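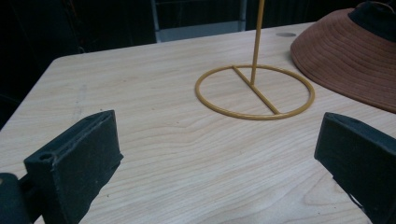 3月　文／Bohdana Semeniuk
分享 24　评论 10

上周二晚上我又在工作间里把一颗小螺丝掉到地上，趴着找了半天，最后是拿手电贴着地面横着一扫，它自己在那儿闪了一下。找完我就想，干脆把这几年折腾家里和工作间灯光的小办法都写下来吧，反正老有朋友来问我（尤其是一到换季，大家突然开始收拾车库）。我不是电工，写的都是自己动手能做的那一类，凡是要拆墙里的线、动配电箱的，我一律打电话请人，这点先说在前头。

【先把影子挪走】

工作间的灯，大多数人的毛病是装在屋子正中间。你往靠墙的台子前一站，灯在你脑袋后面，整个人的影子就盖在手上，灯再亮也白搭。我刚搬到Clurham这边的时候就是这样，还傻乎乎换了一个更亮的灯泡，结果影子更黑了！

后来的办法特别简单：在台子前沿的正上方挂一条长的灯，位置比你的头再往前一点点，光从你前面下来。一条长灯比一个圆灯泡好用，光是从一长溜地方来的，影子边缘就软，画线的时候铅笔不会在纸上拖一道黑边。实在没法在顶上装，就左右各放一盏夹灯，互相把对方的影子冲淡。右手干活的人，主灯放左边；左撇子反过来。我先生是左撇子，所以我们俩为了那盏夹灯每次都要挪来挪去，后来买了第二盏，家里安静多了。

还有，夹灯的夹子时间长了会打滑。拿一小段旧自行车内胎剪开，垫在夹口里，牢得很，也不会在架子边上咬出印子。

【色温别混着用】

灯泡盒子上写的那个几千K，我以前从来不看，抓到哪个买哪个。结果厨房里一半发黄一半发蓝，切肉的时候怎么看都觉得肉不新鲜。现在我的规矩是，一个房间里只用一种色温。卧室客厅用暖的，工作间用偏白的，厨房我选了中间那档。你要是喜欢暖一点也完全可以，只要同一个房间统一就好。

比较容易忘的是备用灯泡。我在抽屉里放备用灯泡的时候，会用记号笔在盒子盖上写房间名字，“厨”“卧”“工”，一个字就够。别写在灯泡的玻璃或者塑料罩子上，亮起来能看见那个字的影子，我干过，吃饭的时候墙上有个模模糊糊的“厨”。

要刷漆、配布、给木头上色的人，再多看一眼显色指数，盒子上一般写CRI或者Ra，越高越好。我给一把椅子补漆，在地下室里看颜色一模一样，搬到窗边一看完全是两码事，只好重来。所以现在我调好颜色，一定先涂在一块小纸片上，拿到窗口看，晚上再在灯底下看一次，两边都过得去才动手。

【擦灯，真的要擦】

大家擦桌子擦窗户，就是不擦灯。我那个工作间锯过木头以后，灯罩上一层细粉，看着就像灯老了。其实擦干净它又亮回来了，钱省下了。

步骤是这样：先关开关，等它凉透。LED的灯也会热，后面散热的那一圈尤其烫，别信什么“LED不发热”。凉了以后用干的软刷子先把粉刷掉，我用的是一把旧的化妆刷（刷腮红的那种，毛软又密）。再用拧得很干很干的布擦罩子，最后拿干布收一遍。千万别拿着喷壶直接往灯上喷，水会顺着缝往里走。能拆下来的玻璃罩，拆下来放在水槽里用温水和一点洗洁精洗，水槽底下先铺条毛巾，手一滑也不至于碎。洗完要干透再装回去，我一般是晚上洗，第二天早上装。

老式卤素灯泡的小灯珠，别用手指直接碰玻璃那一段。手上的油留在上面，点亮的时候那一块特别热，很容易坏。用纸巾包着拿，碰到了就蘸点酒精擦掉，等酒精干了再通电。

散热片上的灰也顺手清一清。灰一厚，热散不出去，灯的寿命就短了。我那条Skesico的长灯，去年老是过一会儿就暗下来，我以为要扔了，翻过来一看背后全是毛絮，清完到现在都好好的。

【忽明忽暗，先查这些】

灯闪，别急着买新的。先关电，把灯泡拧下来再拧回去，松了是最常见的。再换一个确定没问题的灯泡试试，要是新的也闪，那就不是灯泡的事。然后看看这盏灯是不是接在调光开关上，不是所有LED灯泡都能调光，盒子上没写“可调光”的，装上去就会抽风，有的还嗡嗡叫。我婆婆家的餐厅灯叫了整整一个冬天，她一直以为是冰箱。

还有一种，关了灯以后灯泡还发一点点微光，半夜看着怪吓人的。有时候是带指示灯的开关引起的，换一种灯泡就好了，也有时候是线接得不对，我家那次就请了电工来看。

如果闪的时候开关面板发热，或者闻到塑料焦味，听见里面噼啪响，什么都别试了，去把那一路的总闸关掉，找人来。一家子的灯同时忽明忽暗也一样，赶紧打电话，别等周末。

【手电和应急灯】

我们这边一刮大风就容易停电，所以手电我管得比较严。从前我是把手电放在“大家都知道”的那个抽屉里，结果真停电的时候，里面有胶水、有橡皮筋、有三年前的优惠券，就是没有手电。现在是固定挂在门后的钩子上，手柄上缠一圈夜光胶带，黑着也能摸到。谁用完不挂回去谁洗碗。

不常用的手电，电池要取出来单独放，免得漏液。嫌装电池麻烦的话，可以把一张小硬纸片夹在电池和触点之间隔着，用的时候一抽就行。我自己是用塑料袋把电池装好，用橡皮筋绑在手电上。新旧电池别混，不同牌子的也别混，要换就一起换。

已经漏液的，戴上手套，碱性电池漏出来的那种白色粉末，用棉签蘸一点点白醋擦触点，会冒小泡，再用蘸了清水又挤干的棉签擦一遍，晾干。触点发绿发黑的，拿细砂纸轻轻蹭几下。这样救回来的手电我家有好几只。那只旧的Oosthuizen头灯就是，松紧带都换过了，灯还是亮得很。

充电的应急灯，我放在手机日历里提醒自己，每2个月拿出来亮一晚上，再充满。放着一年不管，等要用的时候大概率是打不开的，我吃过这个亏。充电的时候放在硬的、不怕热的地方，别搁床上沙发上，鼓包的电池别再充了，拿去回收点，不要丢垃圾桶。

停电的时候有个老办法，把手电竖起来照天花板，整个房间都有光，比对着一个地方照舒服多了。头灯套在装满水的白色半透明塑料桶上，灯头朝里，也能当台灯使，孩子们特别喜欢，有时候没停电也要玩。

【门口和楼梯】

门外那盏灯，我劝你别图亮。太亮了反而看不清台阶，眼睛刚从亮的地方转过来，暗处一片黑，邻居还要有意见。我家门口原来那个灯晃得送信的人眯眼睛，后来换成一个400流明的，灯罩朝下，刚刚好。选带感应的那种，探头别正对着马路，也别对着树枝，不然风一吹就亮一夜。探头上面落了蜘蛛网也会乱亮（真的！），拿干刷子扫掉就行。

室外灯一定要买包装上写明能用在室外的，防水等级也看一眼，有遮檐的地方和直接淋雨的地方要求不一样。室内灯拿到外面凑合用，这个便宜不要占。

楼梯我用的是贴在踢脚线上的小感应灯，Mumelano的，装电池，背面有双面胶。胶不太牢，尤其墙面有灰的时候，掉下来好几次，大半夜啪的一声。贴之前先用酒精擦墙，等干，贴上以后用手掌压住，从一慢慢数到三十再松开，到今天都没掉。要揭下来的话，用吹风机吹热了，再拿一根牙线从背后来回锯，墙漆基本不会伤到。高度最好在脚踝上面一点，照着踏步的边沿，晚上下楼不刺眼。

楼梯最上面和最下面那一级，我另外贴了一条浅色的防滑条。灯坏了也能看见边。

【延长线的几句唠叨】

夹灯多了，线就多。卷在盘子上的那种延长线，用大功率的东西时要全部拉出来，卷着用会闷热。线不要从地毯底下走，踩来踩去皮破了你都不知道。也别一个插排接另一个插排。我在插头上用不同颜色的胶带做记号，蓝的是台灯，红的是电烙铁，拔的时候不会拔错，走之前看一眼红的拔了没有，心里踏实。

收线的时候别绕在手肘上使劲勒，线芯会拧坏。松松地一圈正一圈反，跟收花园水管差不多，再用魔术贴扎一下。没有魔术贴就用卫生纸的纸筒，把线叠好塞进去，外面写上长度。

【再说回掉螺丝】

手电平放在地上，光贴着地面走，慢慢转，小东西都会拖一条长影子，很容易看见。找耳环、找针也是一样的办法，屋里的大灯关掉效果更好。如果是铁的，就把磁铁套在塑料袋里去吸，吸到了把袋子翻过来一拿，铁屑也不会粘在磁铁上不肯下来。

检查墙刷得平不平、木头磨得好不好，也是拿灯从侧面斜着照，坑坑洼洼全出来了。不过提醒一句，刷客厅的时候我拿着灯照上了瘾，多磨了一整天的墙，最后我先生把灯没收了。

下次我想写写怎么给旧台灯换灯罩，布我已经买好了，还没敢剪。

评论 10　收藏　分享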